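3.2 Bench Evaluation of the Two-Arm Kit

The kit under review is the Telirside bench package from Nurkidell, sold as two arms, a rail, and the control software. Buyers supply their own table and host computer. We ordered the standard version in March and made no changes to the arms or the firmware. Mounting followed the printed guide, with each arm bolted to its own plate on the shared rail. The guide gives a single drawing for this step, and we had to write to the supplier for the bolt torque.

We chose packing of light party and kitchen goods as the test work. Paper items are cheap and easy to replace, but they bend under small forces, and a gift bag will tip or fold if a jaw catches its side. Earlier reviews of low-cost arms, including the Hosoda report, used mostly rigid blocks.

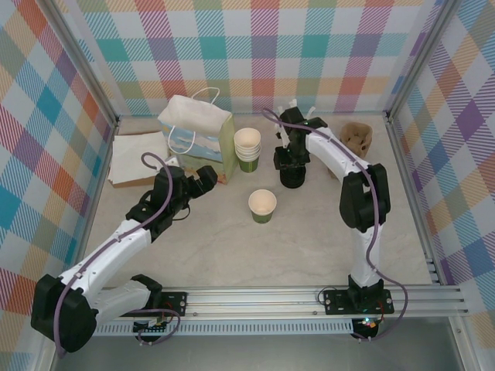
Each trial began with the operator reading an item name from a list and ended when the item was released or the time limit ran out. The limit was 18 seconds per item. We logged 1104 trials in total. Of these, 800 used the default motion settings and the rest used the slow profile. Joint positions were saved for both arms in every trial, including trials in which only one arm was assigned a task.

Cable routing needs more attention than the guide suggests. The cables run along the outside of the links, and a loop must be left near the wrist so that the arm can turn freely. Too much slack is also a problem — a long loop can swing over the work area. We settled the length by hand before logging began and did not change it afterward.

Reaching into an open bag is the harder part of the task. The gripper has to come in from overhead, and the other arm must stay clear of the opening. The software lets the user set a keep-out zone for each arm, but the zone cannot be changed during a motion.

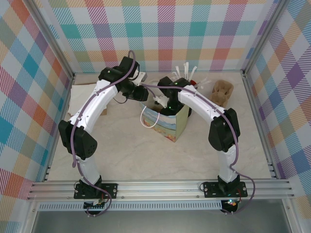
Figure 4. Right gripper at the opening of the paper gift bag, with the left arm toward the back of the table.

Trials were scored by one reader, T. Bashir, using the saved logs and video. A release outside the bag counted as a miss even if the item came to rest against it. Trials stopped by an operator were kept in the total and marked separately. Support response times are covered in Section 3.3.

Contact: Tobiloba Bashir, Flelico Lab | © 2026 Flelico | Back to top

This site uses cookies to remember your reading preferences. Accept | Decline

Related items
Gripper pad wear in low-cost arms
The Hosoda report: a second look
Setting keep-out zones on shared rails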